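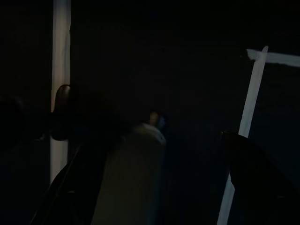

Stavance Bench Trimmer, Model 300

Product code: 3461
Manufacturer: Zernley, Skekholm Works
Availability: made to order, delivery from Skekholm

The Stavance Bench Trimmer is a hand-operated cutter for card, board and thin plastic sheet. It is intended for workshops, schools, display departments and packing rooms where sheets must be squared or reduced in size before use. The cutting head travels on a fixed steel rail and may be drawn in either direction. No electrical supply is required.

Preparing damaged sheet

Sheets that have been torn or pulled from a fixing seldom have a straight side from which to measure. The Stavance is supplied with a clear pressure bar, which holds the work flat and allows the operator to see where sound material begins. The ragged portion is placed beyond the rail and removed in one or more passes. The new edge may then be set against the side fence and used as the reference for all further cuts.

Folded margins should be cut away or opened out before the sheet is placed under the bar. Screws, staples and other metal fixings must be removed. The blade is not suitable for metal of any thickness.

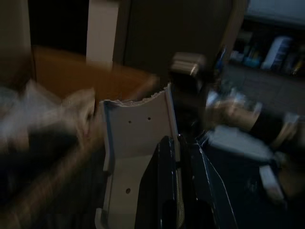 White panel with a ragged upper edge, small holes and a folded left side.

Specification

Maximum sheet thickness: 3 mm
Maximum depth of trim in one pass: 50 mm
Base: powder-coated steel with rubber feet
Blade: Juhl pattern, reversible
Side fence: adjustable, with locking lever
Guarding: enclosed cutting head, blade retracts when released

Supplied with the trimmer

One spare blade, one cutting strip, a hexagon key and a printed instruction book. A bench clamp set and a waste tray are available separately.

Care and maintenance

The rail should be wiped with a dry cloth at the end of each working day. Oil must not be applied to the rail or to the cutting strip. The strip should be turned when a groove can be felt along its length. Blades are changed from the front of the machine, and the procedure is set out on page 3 of the instruction book.

Guarantee and service

The frame and rail are guaranteed for 50 months from delivery. Blades and cutting strips are regarded as consumable items and are excluded. Machines with the earlier wooden side fence, last supplied in December, can be fitted with the present fence at the Skekholm Works.

Technical enquiries should be addressed to Boonmee Kaewkla, Product Support. Orders from schools and public bodies are handled by Skarphéðinn Nørgaard, Contract Sales. Please quote the product code in all correspondence.

Page revised February 15, 2019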